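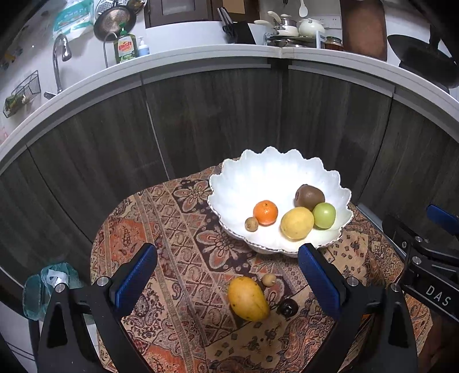
Is stainless hardware worth paying extra for?
Sometimes. Outdoors, near salt, yes. Inside a heated house I have yet to see the case for it, whatever the sales sheet from Estgate tells you. And color is no proof of anything. The small screw heads and the row of bolts in the photo are all silver, and I couldn't tell you from looking whether they are stainless, zinc plated or nickel plated.

Can I check with a magnet?
People swear by it. I don't. Some stainless grades pull a magnet, and others pick up a little magnetism when they are formed. Ask for the grade in writing.

What about the Tipoki "lifetime" coating?
Whose lifetime? I asked twice and got a brochure. We left 40 coated screws in a fence at Stostivwood over one wet winter, and 2 had rust at the head by February. That may be fine for a fence. It isn't what the box says.

Do I need thread locker?
For a shelf bracket, no. For anything that shakes, a drop of the removable kind, and check it again later anyway.

Does the big assortment box save money?
The Iner box has 68 sizes. Count how many you have used in your life, then buy those.

Who writes these answers?
Harvey Robichaud. No one pays me for them. Last changed 27 February 2018.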